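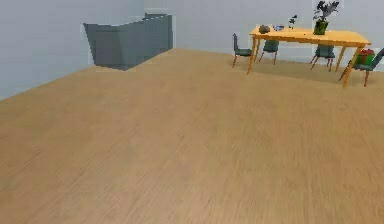 Why does a room sound different once the furniture goes in? Soft and uneven things soak up or scatter the sound that bare walls and floors would otherwise send straight back to your ears.

# Chapter 8: Sound in Rooms

If you've ever moved house, you'll know the odd feeling of talking in a lounge room on the first afternoon, before the truck has come. Your voice rings. Say the same words a month later, with the curtains up, a couch against the wall and a rug underfoot, and the ringing has gone, though the walls haven't shifted a centimetre. In this chapter we'll work out where all that sound went, and I hope you'll never walk into a stairwell again without wanting to clap your hands (do it, by the way, it's a perfectly respectable experiment).

We'll begin with the old Primotard Hall in Collen, which was built to seat 600 and had a terrible name among choirs for most of its life. Singers loved it at rehearsal and the audience couldn't make out a word. When the hall was refitted, the plaster behind the gallery was covered with heavy felt panels, 322 of them, and the timber seats were given cushions. You'll meet the measurements in Section 8.3, along with the complaints from the organist's side of the argument, which are worth reading too.

Before the hall, though, we need some vocabulary. **Reflection** you know from your work on light. **Absorption** is the turning of sound energy into a very small amount of heat, mostly inside porous materials such as wool, carpet and people's coats. **Reverberation** is what we hear when many reflections arrive so close together that they blur into one fading sound. An echo is a separate thing, a single reflection late enough to be heard on its own, and the lookout at Corno, across the gorge from Paisan, has a lovely one.

### Warm-up

Find a tiled bathroom and a bedroom with carpet. Clap once in each, at the same distance from the nearest wall, and write down what you hear in your own words. Keep your notes handy, as we'll come back to them on the way to Activity 12.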